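Right, a few people asked how I got on with the new regulator, so a little thread. Settle in, I go on a bit.

I've been diving the same second-hand set for 13 years. It breathed fine until last spring, when it started giving me a wet mouthful every time I tipped my head back. I had it serviced. Then serviced again. Then I gave up and went shopping.

What I wanted: something easy to breathe from in cold water, not too heavy in the mouth, and with parts I can still get hold of in a few years. I dive quarries mostly, so cold matters more to me than pretty colours.

I tried two in the pool, the Plodari and the Pronex. Same pool, same evening, same tank size. The Pronex is a lovely bit of kit but the mouthpiece made my jaw ache by the end of the session. The Plodari I forgot I was using – sold!

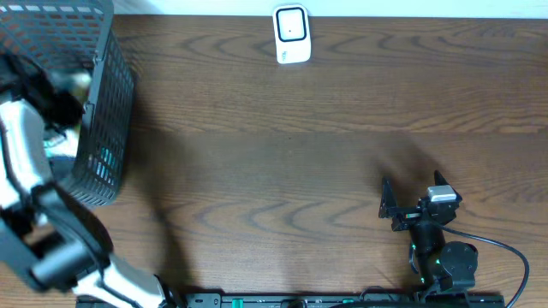
Jadstead, 2025-09-23

First proper dive with it this morning. Visibility was about 6 metres at the top and then soup, so a normal day at the quarry. The regulator didn't freeflow once, even down where my fingers stopped talking to me.

The breathing dial is the bit I like best. I had it wound nearly shut for the surface swim and opened it up once we were down. It's big enough to find and turn in thick gloves, and my old one really wasn't (I used to have to surface and ask my buddy to do it, very dignified).

Moan number one: the hose is too short for me. I've got long arms and a long neck and it tugged every time I looked left. A longer one is on order from Dow, the shop by the roundabout, and they want 55 quid for it. For a hose! I paid it. Of course I paid it.

Moan number two: the exhaust tee is small, so you get bubbles right up past your mask if you're hanging still. Moving along you don't notice. Hovering at the safety stop I felt like I was sat in a fizzy drink.

Somebody asked about buying the matching octopus. I haven't, my old spare is staying on for now. It passed its last service and it only has to work for somebody else in a hurry, so I'd sooner spend the money on getting the first stage looked after properly.

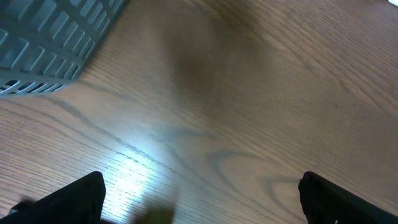

Rinsing, then, as I always get messages about it. Dust cap dried and on tight before it goes anywhere near water, and don't press the purge while it's soaking unless it's on a tank with the air on. I give it a good long soak in the tub, work the dial back and forth a few times, then leave it somewhere airy and out of the sun. A plastic basket with slotted sides like this one is handy for the draining bit, the water can get out and the hoses can lie in big loose curves with no kinks. Never hang it by the second stage, it's murder on the hose.

Next trip is in October, somewhere deeper, and I'll have the long hose on by then. Will report back on the neck situation.

If you've got the same model and found a mouthpiece you get on with, tell me which. The one it comes with is fine but I do chew.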